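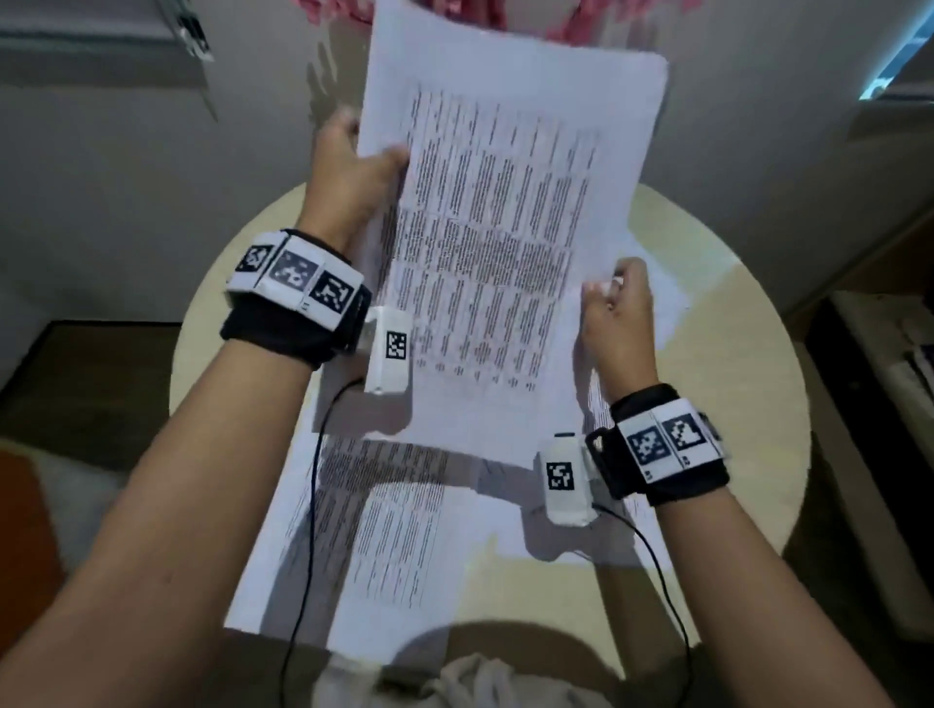 4.2 Reading the part list before you start

The part list of the Hunora shelf system is delivered on loose sheets, together with the drawings. Before you open any bag of screws, please take the sheets to a table with good light and read them completely. The list is printed small, in narrow columns with many rows, and it is easy to slip from one row to the next. It helps to lift the sheet from the table with both hands and to tilt it toward you, as you would do with a newspaper. A round table is fine for this work, but keep the sheets away from its edge.

What you need

Part list (all sheets)
Pencil, not a pen
Ruler or a strip of cardboard
Two small bowls or cups for the screws
The order confirmation from Lovlow

Steps

1. Put all sheets on the table with the printed side up. Look for the page number in the bottom corner and put them in order.

2. Compare the model number at the top of the first sheet with the number on your order confirmation. The two numbers must be the same. If they are different, do not continue. Go to section 4.5.

3. Find the column with the width of your shelf. The Hunora 44 and the Hunora 55 are printed on the same list. The numbers are the width of one shelf board in centimeters. Draw a light pencil line along the column that belongs to you.

4. Lay the ruler under the first row. Read the part code, then the name, then the quantity. The quantity is always in the last column on the right side.

5. Take the part out of the carton and check the code on the sticker. The sticker is on the back side of the boards and on the short end of the rails.

6. Make a small mark at the end of the row when the part is found and is not damaged. Move the ruler down one row.

7. Repeat until the last row of the sheet. Only then take the next sheet.

8. When all boards and rails are marked, open the screw bags. Open one bag, check it, pour it in a bowl, and put the empty bag under the bowl so that you still know the code.

Note: Bags A and B look very similar. The screws in bag B are longer by 2 millimeters. Do not put them in the same bowl.

Note: Wall rails of 1000 millimeters are packed in the long carton, which sometimes comes by a separate delivery. When this carton is still missing, leave the row open and do the others.

CAUTION: The edges of the metal rails can be sharp before the end caps are on. Wear work gloves when you lift them from the carton. Take the gloves off again for the screw bags.

CAUTION: Keep small parts away from children under three years.

If you lose your place in the list

Do not guess. Go back to the last row with a pencil mark and check this part one more time. If the print is too small for you, copy the sheet at a larger size. The list is also available in large print from Agarwal, our service partner, who will send it by mail without cost. Please give the model number and the language.

Older lists

Lists printed before August use the name Vustau for the same shelf system. The boards are the same, but the codes of the end caps are changed. The old codes and the new codes are side by side in the table on the last page of this guide.

After checking

Keep the marked sheets until the shelf is standing and loaded. You will need the part codes again in section 5 for the order of the boards, and also in case you want to add a second column later. Continue with section 4.3, Choosing the wall.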